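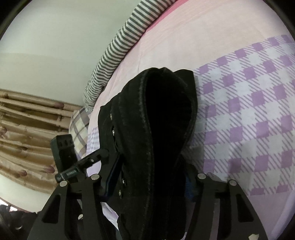
I have been putting off the bedroom sort-out since we moved to Seduncombe, and this November I finally ran out of excuses. The plan was simple enough (my plans always are, at the beginning): everything made of cloth goes on the bed, and nothing goes back in the closet until I've had a proper look at it. I started with the black things, and I wish I hadn't, because black hides so much until you get it up close by the window. The big one is a perfect case. From the doorway I'd have told you it was as good as new, but the folded rim around the opening has gone fuzzy and there's a thin line of gray lint and fraying all along it. The little brass-colored rivets are still in place, though, and the silver fittings still have a nice shine to them, so I can't quite bring myself to put it on the donate pile.

I did what I always do and made a cup of tea. Then I got out the lint roller and the good scissors — the ones I hide from the rest of the household — and gave myself the afternoon. A slow snip along a frayed edge does wonders, as long as you never, ever pull. My mother used to run a line of matching thread over the worn part afterward, and I mean to try it once I find my sewing box, probably still in one of the moving cartons marked Zandeck, along with the good tablecloth and goodness knows what else.

By four o'clock I had one bag for the thrift store on Stamureck Street and a mending pile that was, I'm sorry to say, a good deal taller. The bed still had to be cleared before anybody could sleep in it, so the mending is on the chair now, and I expect it will be there a while.

Contact | Copyright Benkirane Notebook | Back to top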